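Search tips and how-tos Search Clear

Collecting Demonstrations at a Small Table: Tips That Saved My Wrists

I love this work. I spend my mornings teaching a machine how to tidy a bathroom shelf, one little episode at a time, and I still get a kick out of opening the day's recordings and seeing a clean, smooth reach. If you're setting up your own corner for hand-held gripper work (the kind where you do the job yourself with a gripper in each hand, and the learning system studies what you did), these are the habits I'd pass along. Most of them have more to do with housekeeping than with software!

Start with the table. Small is good. A big workbench tempts you to spread out, and then half of your reaches turn into leans. You want everything within a bent elbow's distance, with the top wiped down before you start. Toothpaste dries like cement, and a sticky patch will grab the bottom of a cup right when you're trying to slide it. I use a damp cloth with one drop of dish soap, then a dry one.

If your tabletop is very shiny, turn the lamp away from it. Glare moves around as you move, and it's a pain to sort out later.

Next, the cables. Oh, the cables. For my first month I let them dangle wherever they liked, and I spent more time untangling than recording. Let the slack run back along your arm and off the near side of the table, where you're standing, so it never sweeps across the things you're handling. Leave enough loop that you can reach the far corner without a tug at the wrist. Do one full stretch with each arm before the first episode. If anything pulls, fix it then, because you will not stop to fix it later (I never do).

Choose objects that forgive you. Plastic cups are wonderful. They bounce, they wash, and the rim gives the jaws an easy place to close. Toothbrushes are my favorite second object since they're cheap and come in every color under the sun, and a brush standing in a cup leans a slightly different way every time you put it in. That's exactly the sort of variety you're after. 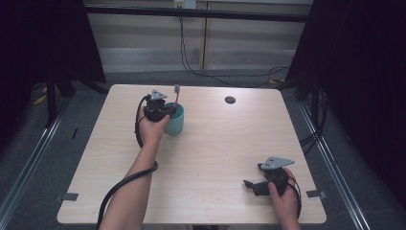

Hold by the rim and squeeze less than you think you need to. New people clamp down hard, the cup bows inward, and then it pops loose the moment they relax. Close until it's snug, wait a beat, and then lift. Thiện Văn, who got me started on all this, used to make me practice with an empty yogurt pot until I could pick it up without denting it. I grumbled the whole time and he was completely right.

Keep the second hand somewhere sensible. If it has no job yet, park it low, off to its own side, jaws open, and hold it still. A hand that fidgets teaches fidgeting! When its turn comes, move straight to the object at an even speed – no little hops, no changing your mind halfway. And if you do change your mind, let the episode finish and mark it for review. A fumble you recovered from can be worth keeping, but somebody should look at it before it goes in with the good ones.

Change one thing between episodes. Slide the cup a hand's width over. Turn the brush around. Swap in another color. I keep a stack of index cards with starting layouts sketched on them in pencil, and I shuffle the stack each morning, otherwise I drift toward my favorite arrangement without noticing. Our set for the Eltinum shelf task stands at 1542 episodes, and when I went back through the early ones I found the cup in very nearly the same spot for 28 of them in a row. That was before the cards.

Say what you're doing in the notes, in plain words, and use the same words every time. "Brush into cup" is fine. "Brush into cup" on one line and "toothbrush placed" on the next will give somebody a headache. We settled on a short list in June and taped a copy to the wall, and it has hardly changed.

Rest more than you want to. The grippers don't feel heavy at nine in the morning, and by eleven they certainly do. I go in blocks of 6, then put both down and shake out my hands for 5 minutes. You can see tiredness in the recordings, too: the reaches get shorter and the cup gets dragged where it used to be lifted.

A few odds and ends that don't fit anywhere else:

Roll long sleeves up past the elbow, or they'll snag on a cable.

Wash the brushes even if nobody has used them. Dust gets into bristles fast, and it leaves little fluff trails on the tabletop.

Wipe the insides of the jaws at lunch. Skin oil ends up there somehow, and smooth plastic gets slippery.

Put a strip of tape on the floor where your toes go. Standing in a different place each morning changes your reach more than you'd expect – fine if you meant to do it, annoying if you didn't.

Replay the first episode of the day before you record the second. I once lost a whole morning at Josgate to a smudge on a lens, and a two-minute check would have caught it.

Keep a spare cup. They roll under things.

Next month I'm moving on to soap dispensers, which I'm told are slippery little devils with a pump that never faces the right way. I can't wait! If you've had luck with them, especially the squat round kind, write and tell me how you hold yours.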